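The ferry to Haninport left at dawn, and Fatos Angelovski missed it by the length of one argument with a ticket machine.

The next boat was in 12 hours. He bought a coffee from Hoxha, who ran the kiosk on the pier and charged extra for the view, and sat down on his suitcase.
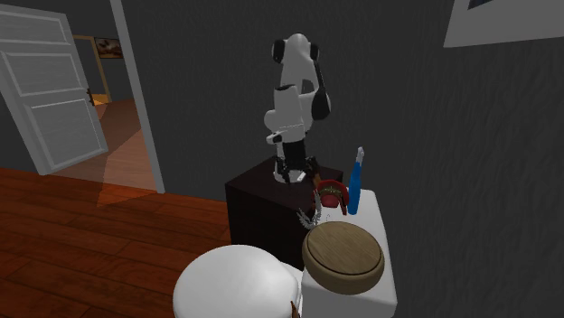
In the suitcase were 292 letters, all written by his aunt in Provora to a man named Demach, and all returned unopened. She had asked Fatos to deliver them by hand. She had also asked him not to read them, so he had stopped after the first 2.

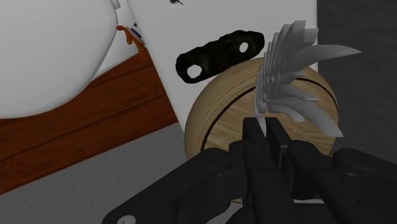 "Love letters?" said Hoxha, leaning over.

"She wants her ladder back."

"All of them?"

"The second one is firmer."

Hoxha thought this over and brought him a roll, for which he also charged.
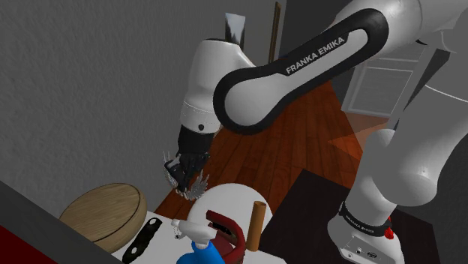

By evening the wind had come up and the boat was late. Fatos opened the third letter, purely to check the address. The ladder was described at some length. On the back, in smaller writing, his aunt had added that Demach could always bring it round himself, any night in March, and that she would leave the light on.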